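Filed under: Moving Diary, Long Distance
August, 9:40 p.m. | by Juniper Yazzie

The truck left Wedton a little after two. The crew was three people from Vurer, and they had the bedroom and the front room loaded before I finished the paperwork. The foreman went through the inventory with me on the porch. It came to 178 pieces, which was more than I told them on the phone, so the estimate will probably go up once they get a weight.

I signed for the full value coverage. The deductible is $401. I could have taken the basic kind that pays by the pound, but the piano would be worth next to nothing under that. The foreman wrote "scratched, left leg" next to the piano and "worn" next to almost everything else. I asked him to take "worn" off the dining chairs, and he did.

Odometer on the truck was past 2000 something, I didn't get the whole number. Should have written it down. My own car read 3913 on the trip meter, left over from last summer, so I set it back to zero in the driveway. 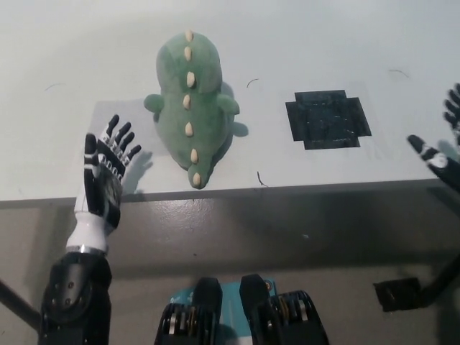 Green dinosaur, face down.

The delivery window is wide. Dispatch says any time in a nine-day stretch, with a call the day before. Mahmoud Storage in Dusitz will hold the load if I can't get the keys by then, but they charge for a full month even if it sits there two nights. I left a message with the landlord about the keys. No call back yet.

Things that did not go on the truck: the paint, the propane tank, two plants, the box of papers, my good knives. The paint and the tank went to the county drop-off. The plants are going in the car with me.

Ate a sandwich on the back step. The house echoes now. I swept the kitchen and the hall and left the bathroom for morning. Found the missing shelf pins in a coffee can under the sink, after the bookcase was already wrapped and loaded. I taped them inside my wallet.

Need to call the gas company before noon.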